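Chapter 6
Reading a Match Report

I grew up two streets from the Lumbridge ground, so forgive me if I get carried away in this chapter! My first report was on Tatelow against Davel, and my editor, Willy Mertens, sent it back with two words on it: "Who scored?"

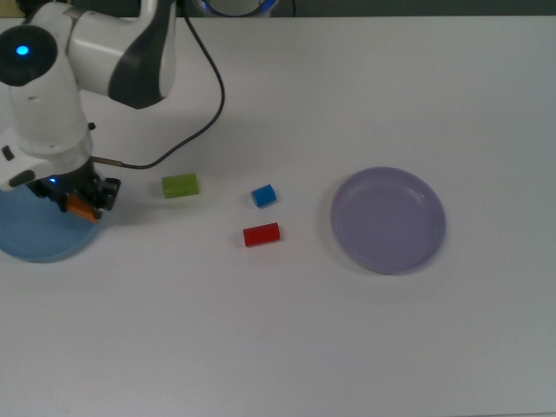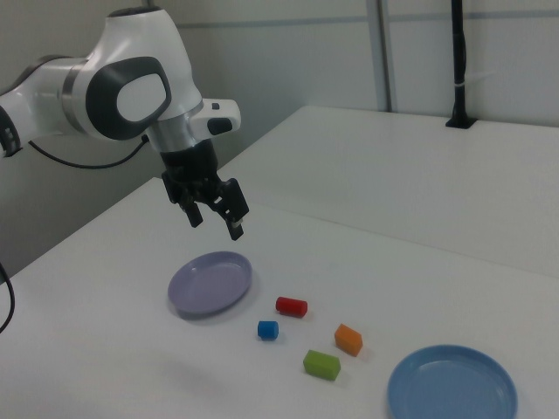
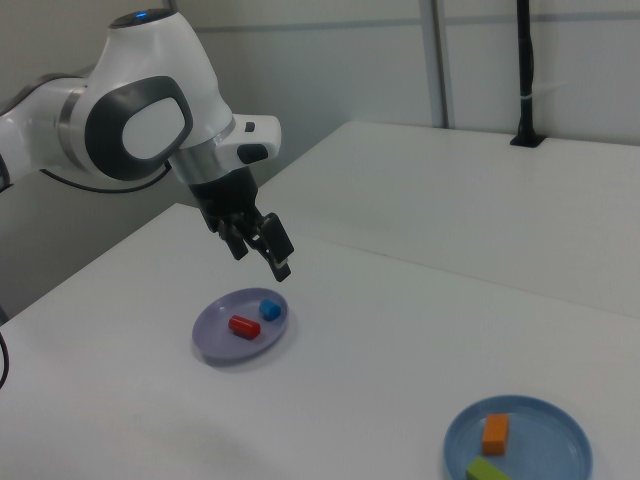 Soccer writers give you the score early, usually in the first two sentences, and then go back for the goals (mine was buried in the sixth). Before you start on the reports, get used to sketching where players stood. Draw an oval like the lavender-gray plate on the white tabletop, call it the center circle, and put Chuang's midfielders around it. Then read the report again with your pencil moving.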